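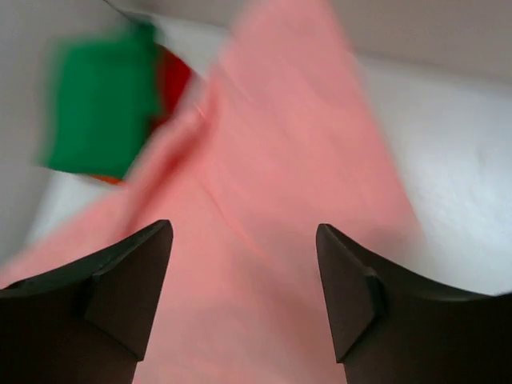 How do you wash a cotton bedspread at home without shrinking it?

Use cool water, a short gentle cycle, and as little heat as you can when drying. Most shrinking happens in the dryer.

Before you start

Read the care tag. If it says dry clean only, stop there. Check the seams and hem for loose threads and sew down anything that has come undone, or the washer will pull it further.

Measure the bedspread along one side and write the number down. You will want it later when you pull the fabric back into shape.

Test the color. Wet a hidden corner, press a white cloth on it for 2 minutes, and look for dye on the cloth. If there is any, wash the bedspread alone.

Washing

1. Treat stains first. Dab on a little liquid detergent and leave it for 12 minutes. Don't scrub.
2. Load the bedspread loosely around the drum. It should fill the drum no more than almost 80 percent of the way. If it is packed in tight, go to a laundromat and use a large front loader.
3. Add half the usual detergent. Skip fabric softener.
4. Choose cold water, the gentle cycle, and low spin.
5. Run a second rinse if the fabric still feels slick.

Drying

Take it out as soon as the cycle ends. Two people make this easier, one at each end. Shake it out, then hang it over two parallel lines so the weight is shared. Keep strong colors out of direct sun.

While it is still damp, measure the same side again. If it has come up short, lay it flat and pull gently from the edges, working a little at a time from the middle outward.

If you have to use a dryer, pick low or air only and take the bedspread out slightly damp. Finish it on the line or over a railing.

Fold it once it is fully dry, including the hem, which takes longest.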